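# Majali

**Majali** is a cold yoghurt and cucumber soup from the Jedent valley, eaten mostly in summer as a first course or a light lunch.

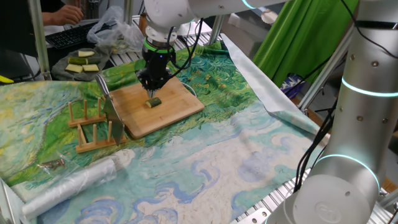
The soup is thicker than most cold soups of its kind – in Jedent it is often served on a plate. Strained sheep's yoghurt is thinned with iced water, then mixed with grated cucumber, garlic, dill and salt. A common household recipe uses 600 g of yoghurt for four people. The cucumber is salted and squeezed first.

## Variants

In Sovine, further down the valley, walnuts replace the garlic and the dill is left out. Sour cream is sometimes added in restaurants.

## Serving

Majali is rested for an hour before eating and does not freeze well. It is the main dish at the Sovine summer fair, held each July, where it comes with flat barley bread.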